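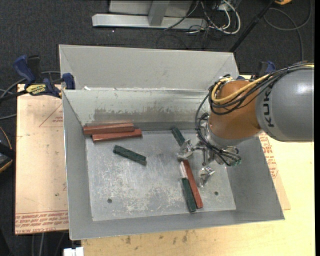

KUKA arm at the metal bin, red and green blocks inside.

Plovetari timing desk / troubleshooting log
Event: Clirkdale ski mountaineering race, sprint + vertical
Status: open, workaround in place

07:40 Start list on the public results page showing 172 entries, bib list from race office has 2 fewer. Checked the import. Two athletes in twice, once under the junior category and once under senior. Removed the junior rows, page still shows the old total.

07:55 Cleared page cache. No change. Cleared again from the Lambrechts admin login, total now right on desktop, still wrong on phones.

08:10 Phones ok now. Took a while, didnt touch anything else.

08:35 New problem. Split times from the upper transition coming in 8 minutes ahead of the start clock. Finish line fine. Start gate fine.

08:40 Rang upper transition, asked them to read out the time on the box. Box is wrong, not the software. Must have been set by hand after the battery swap.

08:50 They can't resync up there, no signal behind the ridge. Told them leave it running, DO NOT restart. Will correct at our end.

09:05 Offset entered for that split only. Reprocessed the first wave of the vertical. Ranking looks sane, nobody reaching the transition before they set off any more.

09:20 Announcer feed from Plumitano still reading uncorrected splits. It pulls raw times. Asked commentary to use finish times only till further notice.

09:45 Plumitano feed restarted with the offset applied. Women's wave ok. Men's wave ok exept one blank split, chip not read, entered from the paper sheet.

10:15 Provisional results posted. Jury has been told about the manual entry.

To do: swap the box before the sprint heats, take offset OUT when swapped. Check the duplicate rule in the import, same thing happened in March.

Last updated 10:22

Recent tickets
- Bib printer skipping lines
- Relay teams missing from mobile results
- Finish display too dim in sun
- Password reset for race office

Contact the timing desk | © Plovetari | Back to top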